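Pattern corner

I've spent the whole month thinking about plaid, and I blame Yasaman, who turned up to the Runholm swap night with 300 fabric scraps in two suitcases! I took home far too many (my closet door no longer shuts). If you're piecing a tartan-style quilt this winter, start with the widest stripe and match everything to that. Bring your tangles on Saturday and we'll sort them out over tea.

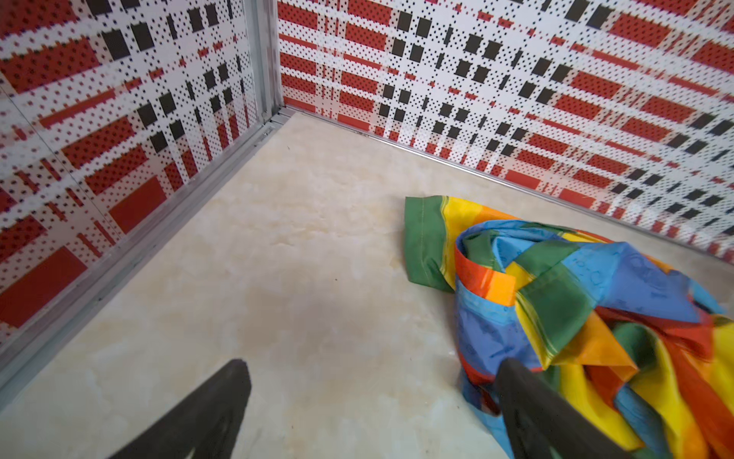
Red, white and black, my favorite plaid mix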